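Small Parts, Sorted: the Yellow Drawer Box

Frøydis Torvik

I have kept small parts in jars, envelopes and one old cookie tin since I moved into this workshop. This fall I finally bought a drawer organizer and spent two evenings moving things into it. These are a few pictures of the organizer on the table, with notes on how I set it up. Several people asked after the post on the shelf brackets, so I have put in the parts that took me the longest to settle.

The one I chose has a yellow frame, a black lid with ribs molded into it, and a handle on top. I wanted clear drawers so that I could skip labels at first and see how the layout worked before I printed any. It stands toward the back of the white tabletop, and that leaves the front free for whatever is being sorted.

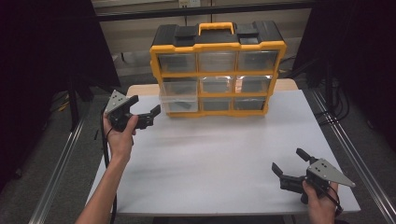
Nine clear drawers in three rows, with the carrying handle on top.

My rule for the layout was simple. Things I use every week go at the top, things I use every month go in the middle, and the rest goes at the bottom. Wood screws and the short machine screws are in the top row. Washers and nuts share the middle row with clips and other plastic bits. Picture hooks, furniture feet and the odd keys are in the bottom row, and I expect to open those drawers maybe twice a year.

Before anything went in, I tipped each jar onto a tray and threw out what was bent, stripped or rusted. From one jar I kept 49 screws out of 236. The rest were the wrong thread for anything I own. If you are going to do this, do the throwing out first. I started by filling drawers straight from the jars and had to empty three of them again.

The drawers slide out all the way if you pull past the stop, so I open them only partway on the bench and lift the whole drawer out when I need to pick through it.
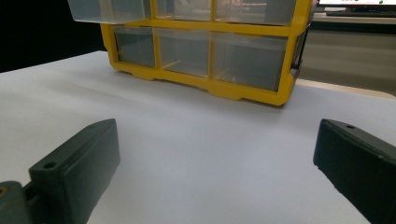
Ottar Magnusson lent me his set of thread gauges for the machine screws. Without them I would still be guessing between two sizes that look the same in poor light. He keeps his own parts in a Rastogi cabinet with 14 drawers and thinks mine will be full by December. He may be right. There is a second box of cable parts under the bench that I have not opened yet.

Black plastic pieces were the hardest to place. They come from all kinds of things, they are hard to tell apart, and most have no number on them. I ended up asking one question of each piece: do I still own the thing it came off? If I did, it went in with the clips. If I did not, it went in the trash. A few stayed out on the bench because I could not decide. 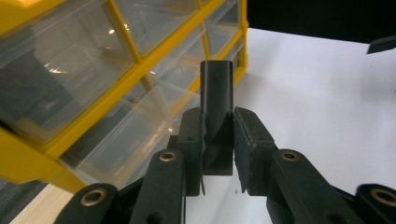
A narrow black piece, held up next to the drawers.

I have not put labels on yet. I plan to use the Dinex tape, in the narrow width, along the bottom edge of each drawer front where it will not hide the contents. Before that I want to work with the present order for a few more weeks. I have already moved the picture hooks once and may swap the nuts with the short screws.

The jars are washed and free to anyone who wants them. The cookie tin is staying. It has the fuses in it now.

Updated 30th October

Recent galleries
Shelf brackets for the back wall
Sharpening day with Ottar
Netano bench lamp, before and after rewiring
Where the offcuts go
Juvow clamp rack
Repainting the stool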